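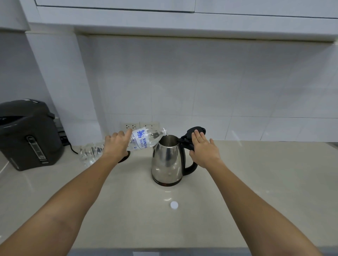
Courses > Household Skills > Hot Drinks and Small Appliances > Handout 4

We use cookies to remember your language and your place in the course. Accept / Settings

Handout 4: Filling and boiling with the electric kettle
Prepared by Domnica Stanciu for the evening group, Plarneo Centre
Last updated: February

Please read this handout before the practical part. It belongs to the lesson on hot drinks, and we will come back to it when we make soup from powder and when we cook couscous.

1. Words we need

Body, lid, handle, spout, rim, base, scale, lead. "Scale" is the hard white layer which water leaves inside the kettle. "To descale" is to remove this layer. Some of you wrote "kettle cover" in the last exercise; people will understand you, but the usual word is "lid".

2. Before filling

Take the kettle off its electric base, or pull out the plug if the model has no separate base. Open the lid completely. A lid which is only half open can fall down during pouring, and then the water runs over the outside. Look inside. If old water is standing there from yesterday, pour it away.

Dry your hands. Put the kettle on a flat part of the worktop, away from the edge and away from the toaster.

3. Filling from a bottle

In many rented flats and hotel rooms the guests prefer bottled water, so we practise this also. Unscrew the cap and lay it on the worktop where you will find it again. Hold the kettle steady by the handle with one hand. With the other hand hold the bottle near its neck and tip it slowly, so that a thin stream goes into the opening. A soft bottle should not be squeezed — the water then comes in jumps.

When the bottle is full, the first moment is the difficult one, and beginners often tip too fast. Start low, with the mouth of the bottle close to the rim. Afterwards it becomes lighter and you can lift the bottom of it more.

4. How much water

Stay between the two marks, minimum and maximum. Under the minimum the kettle may switch off too early. Over the maximum it can spit hot water from the spout. For one person, measure with the cup you will drink from and add a little.

In the course kitchen we have two models, the Flilik and the older Mirkov. The Flilik has its marks inside, the Mirkov has a small window at the side. Both are on the shelf under the label 32.

5. Boiling and pouring

Close the lid until it clicks. Wipe the foot of the kettle with a dry cloth, then put it on the base and switch it on. Stay in the kitchen. When it has switched itself off, wait a moment before you lift it. The metal body becomes very hot, so touch only the handle. Pour away from yourself, and put the cup on the table; nobody should hold it in the hand for you.

6. Cleaning

Once a month for hard water: one part white vinegar, two parts water, boil, leave for half an hour, pour out. Rinse and boil clean water twice. Never put the kettle under the tap or in the sink. The outside is wiped with a damp cloth when it is cold, without powder, which scratches steel.

7. Homework

Write six sentences which explain to a guest how to use the kettle in your home. Use "before", "until" and "when" at least once each. Bring also one empty cup from home, for the tasting of the Farina herbal teas. The key box for the kitchen has the code 2078.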